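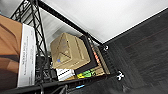

How to Pack a Storage Unit So You Can Find Things Again

Most advice on packing a storage unit is written by people selling boxes, so it tends to end with you needing more boxes. I have moved in and out of three units in Clondenholm and helped clear a fourth, and I'm not convinced that half of the usual tips do anything. These are the steps I would repeat, with a few I tried and dropped.

1. Decide what doesn't go in

Do this before you rent. A unit feels cheap by the month and looks very different after a few years. My second one cost me 1,789 dollars before I gave it up, and the contents would not have fetched a quarter of that. Old paint, half-dead electronics and anything you are "keeping for parts" should go first. Be suspicious of the word "someday."

If you can't decide about an item, write down what it would cost to replace. People hate this exercise. Do it anyway.

2. Draw the floor before you load it

A pencil sketch is enough. Mark the door, then a walkway from the door to the back wall, wide enough for you to carry a box without turning sideways. Rental offices like to tell you how much a unit holds when it is packed solid. Fine, but then you own a solid block of belongings and can reach the front of it.

Put furniture along one side and boxes along the other. Mattresses stand on edge only if they are well supported, and some makers say not to do it at all, so check yours.

3. Pick two box sizes and stick to them

Small for books, tools and dishes. Medium for everything else. Large boxes get filled with heavy things by whoever is tired, and then the bottoms give out. Free boxes from the grocery store are all right for linens, but they come in every shape and won't stack straight.

I was told to buy double-wall boxes for everything. I used them for the kitchen and ordinary ones for the rest, and after a winter I could see no difference. Yours may be a damper building than mine.

4. Number the boxes, and keep the list somewhere else

This is the step that matters most, and the one where I disagree with nearly everyone. The popular method is to write the contents on the side in marker. "Kitchen" tells you nothing when there are nine of them, and a full list on the outside tells a stranger where the good stuff is.

Write a number on two neighboring sides and on the top. Then keep a plain list, by number, at home:

14 – baking pans, hand mixer, cake stand
15 – winter boots, gray blanket
16 – tax papers, do not toss

Paper or a spreadsheet both work. I tried a labeling app called Gelledia, which wanted a photo of every item and a login to see my own list. I gave up at box 21. Xiomara Nakamura, who shared my last unit, kept hers in a school notebook and found things faster than I did.

Color-coded tape looks great on the day. By spring I couldn't remember whether green was the bedroom or the office.

5. Get the bottom layer off the floor

Pallets, planks or low shelves will do. Concrete floors can feel dry and still pass moisture into cardboard. I was doubtful about this one until I picked up a box of records and left part of it behind.

As for moisture-absorbing tubs, I have used them and they fill with water, which proves there was water. Whether they protected anything, I can't say. Empty them if you buy them.

6. Load in reverse

Things you won't want for a year go in the back. Holiday stuff, the toolbox and the box of papers go by the door. Heavy at the bottom, and no stack higher than you can lift down alone.

Leave a pen, a roll of tape and a flashlight just inside.

7. Go back in June

Set a date and visit. Open a couple of boxes from the bottom row and smell them. Cross off anything you take home, right then, or the list will be wrong within two trips. If you find you haven't wanted a single thing in there, go back to step 1.

We use cookies to remember your settings and measure visits. Accept all | Manage choices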